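Bedspread

A bedspread is the outermost cover of a made bed. It lies over the sheets and blankets and usually reaches close to the floor on the open sides.

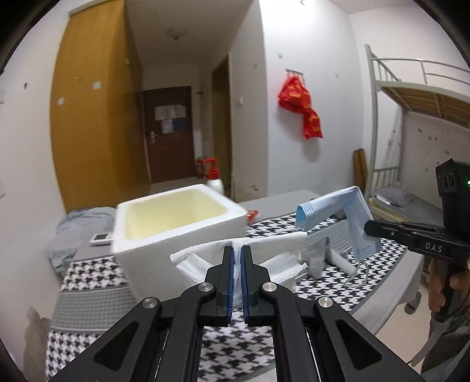
A black-and-white houndstooth bedspread with folded and crumpled cloth items, a face mask and an open foam box on it.

Bedspreads are woven, quilted or printed. Houndstooth, a broken check of two colors, is a common choice for plain rooms – the small repeat hides creases and lint. Checks and stripes are also widely sold.

Size

A bedspread differs from a coverlet mainly in its drop, the length that hangs past the mattress edge. A coverlet may have a drop of 17 inches or less. Narrow beds 48 inches wide or under are often covered with a single uncut panel, while wider ones need a seam.

Use

In small bedrooms and dormitories the covered bed also serves as a work surface for folding clothes, sorting laundry and packing. A washable bedspread is preferred for this, and heavier ones are shaken out or aired between washes.

See also: Blanket, Coverlet, Houndstooth, Quilt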